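About Jernmont

Updated in July
By the Jernmont office

We test the claims that food and drink companies print on their packages. If a label says "lasts longer," we want to know longer than what. If it says "new improved taste," we buy the old one and the new one and put both in plain cups. A good part of the time our tasters can't tell them apart.

Jernmont began as a side job at Subramaniam, a small grocery wholesaler that kept getting burned by its own suppliers. A snack maker would promise that a can of chips stayed crisp for weeks after opening, the wholesaler would repeat that to shops, and the shops would get the complaints. Someone had to check. The checking grew until it needed its own name, its own rent and its own bank account, and we have been separate from the wholesaler ever since. They are still a client. They get the same reports as everyone else, and they have not liked all of them.

We are now 11 people. We have a tasting room with 16 booths, a storage room where the temperature is logged all day and night, and more shelf space than we ever expected to need. Our tasters are paid by the hour and come from a list of 300 local adults. They are not experts and we don't want them to be. An expert can find "notes of toasted grain" in almost anything if you ask in the right tone of voice.

What we believe, more or less

We don't have a mission statement. We tried to write one and it sounded like the packages we test.

We do have some working habits. We ask for the claim in writing before we start, because claims have a way of shrinking once the results are in. We buy the product ourselves from ordinary stores. Samples sent by the maker go in a separate cabinet and are used only to compare against what we bought. The two don't always match, and when they don't, that goes on the first page of the report.

We are suspicious of small tests, including our own. When a client wants a number for an ad and can pay for only a dozen tasters, we say no. We are also suspicious of the phrase "people prefer." Which people, and prefer it to what? In a chip test we ran for Gristura, 79 percent of the tasters picked the same can first, and it sounded like a clear win until we went back over the serving order and saw that this can had come out first in nearly every booth. That was our mistake. We ran it again with the order mixed and the big lead went away. Both sets of results are in the report, at the client's grumbling expense and ours.

Shelf studies

Besides taste, we look at how packages behave in a store. Does a short can get lost next to a tall bottle? Do shoppers read the back of anything? (Very rarely.) Companies spend a lot on the idea that a certain color "pops," and we have yet to see much proof that one color pops everywhere. It depends on what is next to it, and next month something else will be next to it.

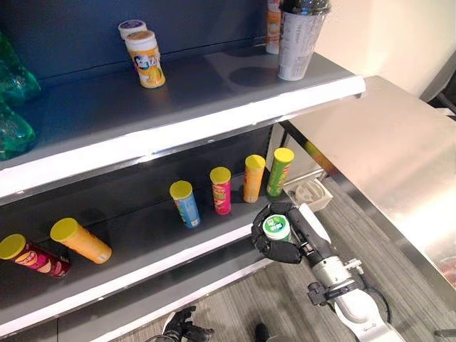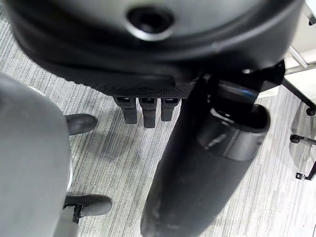 Most of our shelf clients come to us after a redesign, when the money is already spent and somebody wants to hear that it was worth it. We would like them to come before. The Jalirik study is the one we point to, mainly because it was dull: three designs, one of them the old one, and no difference in sales that we would bet lunch on. They kept the old design and saved the printing costs. We can't prove that was the right choice either.

Who pays us

Clients do, and you should keep that in mind when you read our reports. We charge a flat fee, half of it up front, and the fee is the same whether the claim holds up or falls apart. We don't sell badges, seals or "winner" stickers. We are asked for them constantly. Clients may quote a report only if they also give readers a way to see the whole thing, and we do check.

If you have a claim you'd like tested, send us the exact wording and tell us where the product is sold. If you think one of our past reports got something wrong, send that too. We correct them in the open, with the old version left up beside the new one.

Contact: use the form or write to the Jernmont office | Copyright Jernmont, all rights reserved | Back to top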